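Community Partners Attend Open Afternoon at the Justton Handling Laboratory

The Justton Handling Laboratory welcomed members of the Karura Growers' Association and a number of local residents to its open afternoon in May. The event formed part of the laboratory's yearly programme of public visits and was held in the ground floor teaching rooms. A total of 30 guests attended, among them 9 pupils from the upper school at Mudov.

Guests were received at the main entrance by Verna Castellanos, Head of Public Programmes, who set out the arrangements for the afternoon and introduced the members of staff on duty. She recorded the laboratory's thanks to the Association, whose members have given advice on the handling of fresh produce from the start of the present project.

The opening talk was given by Dr Châu Lương, who leads the group working on the handling of items of uneven shape. Dr Lương explained that a robot in a factory is most often asked to lift the same part from the same place many times over. Fruit and vegetables present a different difficulty. Two squashes from one plant may differ in width, weight and surface, and a grip that suits the first may bruise the second or let it slip. The group's present work, known as the Âu project, studies how an arm with a simple two-fingered gripper can learn to deal with such differences from recorded attempts made under the guidance of a person.

Dr Lương informed guests that 928 attempts had been recorded since the project began, and that all of them, including those in which the object was dropped or missed, are kept for study. Attempts that go wrong are given the same care in labelling as those that go well.

The party then divided into two groups for the practical demonstrations, each of which lasted 20 minutes. Clyde Dvorak, Senior Technician, had charge of the arm and took guests through the basket task, in which objects are moved between a basket and the open table. He drew attention to the raised edge of the basket, which the gripper must clear on every movement, and to the narrow space left for the fingers once an object is inside. Guests were able to follow the work from behind the marked line and also on a screen carrying the view from the small camera at the wrist of the arm.

Questions were taken throughout. Mr Arlo Pettigrew, attending for the Association, asked whether the same gripper could be used in a packing shed, where dust and moisture are a daily matter. Mr Dvorak replied that the present equipment is intended for indoor study only and that no claim is made for its use elsewhere. Several pupils wished to know how the arm decides how hard to squeeze. Dr Lương answered that this remains one of the main questions before the group, and invited the school to send its pupils again when the next stage of the work is under way.

A short session on careers and training followed in the seminar room, led by Ms Birdie Escobedo of the Technical Apprenticeship Office. Printed copies of the apprenticeship guide were made available, and further copies may be had on request from the laboratory reception.

The laboratory wishes to thank all those who attended, and the staff who gave their time to prepare the rooms. Groups wishing to arrange a visit in the coming year are asked to write to the Public Programmes office, stating the size of the party and any access needs. Visits are free of charge. Parties from schools must be accompanied by a member of teaching staff.

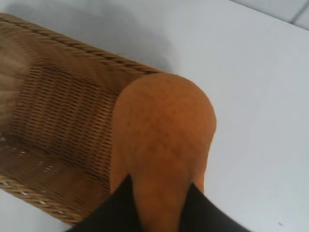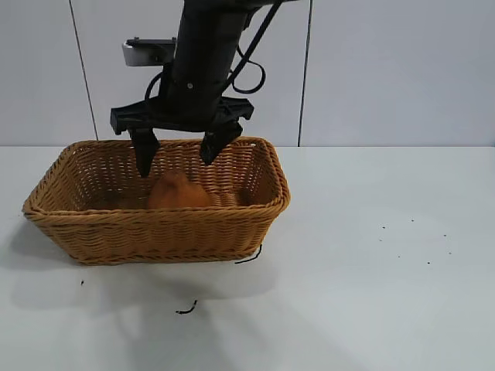
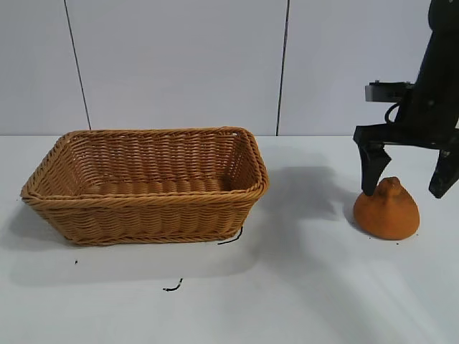
The basket task at the Justton Handling Laboratory: an orange object held in the gripper, seen from the wrist camera (first picture), and the arm over the basket and at the right of the table, seen from the fixed cameras (second and third pictures).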